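Print this page | E-mail this page

2023-10-07
By Ditte Holst

Chapter 5
Trays, Boxes and the Things We Stand in Them

When I first taught the housekeeping course at Grenstead, I used to begin with cupboards, and I now think that was a mistake. Cupboards are where things go when we have finished with them. Most of the untidiness in a home, or in a small office or a village hall kitchen, belongs to things we haven't finished with at all — the drinks put out for visitors, the post, the tissues, the odd spoon — and these live on the tops of tables. So in this edition the table comes first, and the cupboards will have to wait until Chapter 6.

You will remember from the last chapter that Dumisani Swanepoel kept a diary of his own kitchen table at Clalmont from the New Year until May. He wrote down everything that was set on it and everything that was taken off again, and he ended with a list of 82 different objects, of which very few had any proper home. I have gone back to that list more often than to any book on my shelves, and we shall use it again in the exercises.

Two ideas will carry us through the pages ahead. The first is the surface, by which I mean anything flat that gathers things together and can be lifted with them on it. The second is the container, which has sides and holds things up as well as in. A good many arguments about tidying (I have had over 21 of them with my own family, I'm sure) come from asking one of these to do the work of the other. Tall things wander about on a tray and topple when you carry it. Flat things vanish to the bottom of a box and are found again at Christmas.

A tray is the simplest surface we have, and a plain one with a low rim will serve for breakfast, for seedlings or for a set of cups. Choose one you can carry comfortably with both elbows in, and try it loaded before you decide. The container beside it needn't be bought at all. A tissue box with the lid off makes a very decent stand for drinks, and four bottles of water will go upright in the back of it, two by two, while the bamboo tray alongside stays free for whatever comes next.
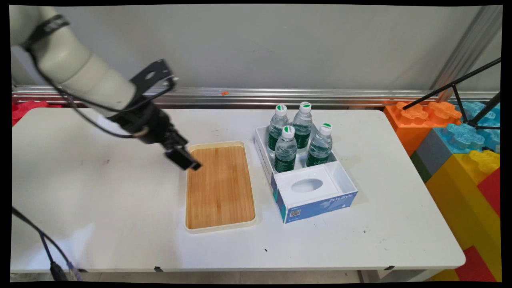 Bottles are a good place to begin because they are awkward in such an ordinary way. A full one is heavy for its width, and a single bottle on a crowded table is easily caught by a sleeve. Put several together and give them a wall to lean on, and they behave much better, even when the wall is only card, like the blue-sided box with "Byte Style" along its front. Before you start the first exercise, have a look through your own recycling for something of the same sort, and keep hold of any lids.

Turn next to section 5.1, where we measure a shelf.

Back to top | Contact the Birerholm Press education desk | Copyright Birerholm Press. All rights reserved.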